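Chapter 6
Push Buttons and Their Contact Blocks

In this chapter you will learn:
how the parts of a push button work together
the difference between normally open and normally closed contacts
how to lay out small parts before you wire them

6.1 Why we start with the button

Almost every control panel has a push button in it. The person who uses the machine sees only the cap, and perhaps a label near it. The person who wires the panel must also know the part behind the door, where the screws and the contacts are. In this chapter we look mostly at that second part.

Minoru Kinoshita, who taught panel wiring at the Irwood workshop, kept a drawer of old buttons from a packing line in Chiba. He gave one to each new student and asked for it to be taken apart and put together again before lunch. Many students could do the first half quickly. The second half took longer, for the small parts had been mixed with those of a neighbour. I was one of these students, and I still remember looking for my spring under the bench.

6.2 The main parts

A push button is usually built from an operator and one or more contact blocks. The operator is the part you press. Its cap may be flat, raised or mushroom-shaped. A mushroom cap is wide, so it can be hit with the palm of the hand. The colour of the cap also carries a meaning, and you should check the standard used at your site before you choose it.

The contact block does the electrical work. When the operator is pressed, it moves a plunger inside the block, and the contacts open or close. The wires are held by terminal screws on the block.

6.3 Laying out the parts

Clear a space on the table and put down only what belongs to one button. Lay the operator on its side so the terminals can be reached, and keep the loose blocks next to it with a little room between them. 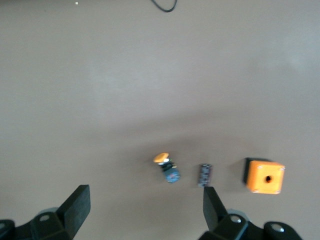 Read the marking on each block before you pick up the screwdriver. On many blocks, terminals 3 and 4 are a normally open contact, and terminals 1 and 2 are a normally closed one. If the marking is hard to read, test the block with a meter. Do not guess from the colour of the plastic.

In the exercise at the end of this chapter you will wire 2 blocks to one operator. Allow 90 minutes for it the first time.

6.4 Normally open and normally closed

The word "normally" means the state of the contact when no one is pressing the button. A normally open contact lets no current pass until the cap is pushed.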